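Why Are So Many Things Round?

Look around the room you are in and find something round. A clock, a plate, a coin, a button, the lid of a jar. Most rooms have plenty of round things in them, and they are not all round for the same reason.

What a circle is

A circle is a line that goes all the way around a middle point and always stays the same distance from it. The middle point is called the center. The distance from the center to the line is called the radius. If you go straight across the circle, passing through the center, you have measured the diameter. The diameter is always 2 times the radius.

The distance all the way around the outside has a name too. It is called the circumference. You say it like this: sir-KUM-fer-ens.

You can draw a very good circle with a piece of string. Tie one end to a pencil and hold the other end still on the paper with your thumb. Pull the string tight and move the pencil around. The string does not get longer or shorter, and that keeps the line the same distance from your thumb. Gardeners do the same thing with a stake and a rope when they want to mark out a round flower bed. The flower bed outside the library in Cimthorpe was marked out this way, and it measures 11 feet across.

Round things and standing up

A round base has no corners. That matters when something might be bumped. A square base is harder to tip over its corners than over its flat sides, because the corners stick out farther from the middle. A round base reaches the same distance in every direction, so it is just as hard to tip one way as another.
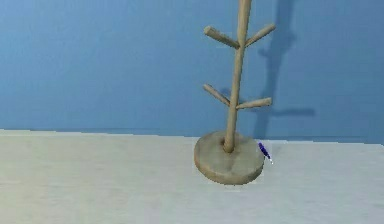 Being wide and heavy at the bottom helps too. Tall, thin things fall over easily when most of their weight is high up. Put the weight low down and spread it out, and they stay up much better. Lamps, coat stands and the poles that hold up beach umbrellas all use this idea. Water towers have the opposite problem. The tower at Sasham is 86 feet tall, and the heavy part is the tank of water right at the top, so its legs spread out toward the ground and are fixed into concrete.

The tank of that tower is round as well. Water pushes outward on whatever is holding it. In a square tank, the water pushes on the flat walls and tries to make them bulge. In a round tank the push is shared evenly all the way around, and there are no corners to crack.

Round things and saving material

Suppose you have 100 feet of fence and want to make a pen for some sheep. If you make a square, each side will be 25 feet long and the sheep will have 625 square feet of grass. If you bend the same fence into a circle, they will have almost 796 square feet. The fence is the same length, but the circle holds more.

The same thing works with bubbles. The skin of a soap bubble pulls itself as small as it can while still holding the air inside. The shape with the smallest skin for the air it holds is a ball, which mathematicians call a sphere. You can dip a square wand into the soap and blow through it, and once the bubble floats free it will still be round.

Round things and rolling

Long ago, people moved heavy loads by dragging them. Dragging is hard work because the load rubs against the ground the whole way. This rubbing is called friction. A wheel turns as it moves, so the load does not have to scrape along. 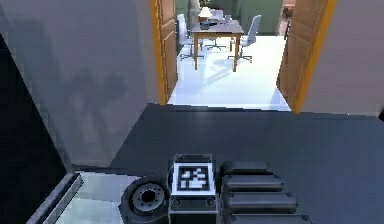
Wheels work smoothly only if the turning point is right at the center. Since every part of the rim is the same distance from the center, the axle stays at the same height as the wheel goes around. An oval wheel would lift the load up and drop it down again with each turn. The middle part of a wheel is called the hub. On the black wheel in the picture the hub is gray metal, and you can see small bolt holes arranged in a ring around the dark opening in the middle. A ring is a sensible pattern for bolts, as it spreads the pull evenly around the hub. The part that touches the ground is the tire, and this one is thick. Car and bicycle tires are made mostly of rubber, which grips the road and squashes a little over bumps.

Not every roller has a hub. Logs, marbles and rolling pins roll perfectly well without one – they just do not stay underneath the thing they are carrying.

Measuring around a circle

If you measure around any circle and then divide by the distance across it, you get a number a little bigger than three. It is the same number for a button, a pizza or the Moon. The number is called pi, and it begins 3.14. The digits after that go on forever without settling into a repeating pattern.

Try it yourself

You will need a can, a strip of paper, a pencil and a ruler.

Wrap the paper once around the can and mark where it meets.
Unwrap it, lay it flat and measure up to the mark.
Measure straight across the top of the can.
Divide the first number by the second number.

Your answer should be close to 3.14. If it is a bit off, check that the paper was tight and that your ruler went through the center of the lid. Then try it again with a bigger can.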